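２月。深夜１時すぎ。コーヒー三杯目。明日早いのに書いてる。

サスタサウ湖の話、続き。前回の記事にコメントくれた人ありがとう。返事おそくてすみません、まとめて書きます。

まず前回のおさらい。サスタサウ湖（Sastasau）には昔から「背中」が出るという話がある。首じゃなくて背中。ここ大事。ネッシー系の長い首を期待して来る人が多いけど、地元の目撃談はほぼ全部、水面に盛り上がる黒っぽい背中だけ。頭を見たという人はひとりしかいない。それがベネディト・オノラートさん。元渡し船の船頭。

で、やっと会えた。

会えたというか、電話で二回、そのあと家に上げてもらって三時間半。録音の許可ももらった。文字起こしがまだ途中なので、今日は印象に残ったところだけ。順番バラバラです。

オノラートさんが見たのは早朝。霧。エンジンを切って桟橋に寄せているところで、左手の水面が「布団をめくるみたいに」持ち上がったと。この言い方がすごく良かった。波じゃない、と何度も言う。波なら来る方向がある、あれは下から来た、と。

頭は一瞬。犬くらいの大きさ。耳はなし。目は覚えていない。ここで私が「アザラシでは」と聞いたら、ちょっと笑われた。海まで何日かかると思ってるんだ、という顔。すいません。でも聞かないといけないので聞いた。

水深のこと。湖の公式な水深は案内板によると９２２フィート。ただしオノラートさんの世代はみんな「１４９３まである」と言うらしい。どこから来た数字なのか誰に聞いても分からない。昔の測量隊が綱を下ろした、という話と、神父が言った、という話の二つがある。端数までついてるのが妙にリアルで困る。丸い数字なら即ウソだと思えるのに。

この件はシモーニ・オランダさん（郷土資料室の人、いつもお世話になってます）に調べてもらっている。いまのところ測量隊の記録は見つかってない。神父の方は名前すら出てこない。続報まち。

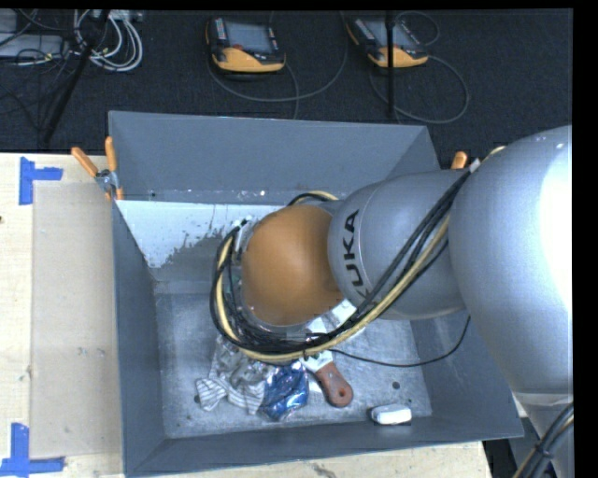 それから、ベントン桟橋の足跡の件。コメントでジャイウソン・コンセイソンさんが「あれはどうなった」と書いてくれたやつ。

どうもなってないです。石膏は取った。取ったけど端が欠けた。混ぜるとき水が多すぎたと思う。前にも同じ失敗してるのに学習してない。形は残ってるので、計ったり写真と見比べたりはできる。ただ、私の感想だけ言うと、たぶんカワウソの足跡が重なったもの。二つ重なると指が多く見えるんですよ。がっかりさせてごめん。でも背中の話と足跡の話は別件だと私は最初から思っていて、足跡がカワウソでも背中が消えるわけじゃない。ここを一緒くたにして「全部デマ」と書いてるサイトがあって、ちょっと腹が立ってる。名前は出さない。

ジャイウソンさんは岸から１００メートルのところで「うなり声」も聞いたそうで、こっちの方が気になる。夜、風なし。低い音が二回。水鳥のサンカノゴイ説を最初に考えた。あれは瓶の口を吹いたみたいな低い声で鳴くので、知らない人が聞くと本当に怖い。でも季節が合わない。冬に鳴くかなあ。詳しい人いたら教えてください。氷が軋む音の可能性もあり。冬の湖は鳴る。これは私も別の湖で聞いたことがあって、腹に響く感じで、知ってても走って逃げた。

録音機を置きたい。防水のやつを買おうと思って値段を見て、そっとページを閉じた。６００ドル。むり。中古を探します。

あと、ゼルヴァス岬の「巣」について。ヌリア・ウォルデさんから長いメールをもらった。岬の裏側、葦が円形に倒れてる場所があるという話。行ってみたいけど道が悪いらしく、雪がとけるまで待ち。ヌリアさんいわく、円の内側だけ葦が同じ向きに寝ていたと。シカが寝た跡でもそうなる、とは返事しておいた。ただシカなら毛とか糞が残るはずで、彼女はそれを見ていない。見てないのと無いのは違うけど。

マクサンス・ブヴィエさんの小冊子もやっと読みおわった。『ティスティンロウの水の獣』。薄いのに読むのに一か月かかった。フランス語がつらい。ティスティンロウ（Tistinlow）はサスタサウから山ひとつ越えた谷で、そっちにも似た話がある。違うのは、向こうのは岸に上がること。牛が騒ぐ、柵が押されてる、朝になると草が濡れてる、みたいな話が多い。ブヴィエさんは二つの湖が地下でつながってると書いてて、そこは正直ついていけない。標高差どうするの。でも聞き取りの部分はすごく丁寧。誰がいつどこで、誰から聞いたか、を全部わけて書いてる。見習いたい。自分のノートを見返したら「おじさん、桟橋、たぶん夏」とか書いてあって頭をかかえた。どのおじさんだ。

なので今後のノートのルール。自分用メモ。

- 本人が見たのか、聞いた話なのか最初に書く
- 時刻と天気
- どこに立っていたか、地図に点を打つ
- こっちから「首は長かったですか」とか聞かない

最後のやつ、今までやってた。反省。オノラートさんの時も最初の電話でうっかり「黒かったですか」と聞いてしまい、それで黒いと答えたのか、元々黒いと言うつもりだったのか、もう分からない。録音聞き返すと自分の声がでかくて恥ずかしい。次に会うとき、色の話はこちらから出さないようにする。

オノラートさんの話にもどる。帰りぎわに、もう一度見たいですか、と聞いた。即答で「いや」。朝の仕事中に見るもんじゃない、と。そのあと干した魚をくれた。うまかった。塩がきつくて夜中に水を何杯も飲んだ。

文字起こしは半分まで来てます。方言のところが聞き取れなくて、シモーニさんに手伝ってもらう予定。全文を載せていいかは本人に確認してから。写真の掲載はダメと言われてるので、すみませんが無しです。

コメント欄、スパムがひどいので承認制にもどしまた。表示まで時間かかるけど消してるわけじゃないです。

ねる。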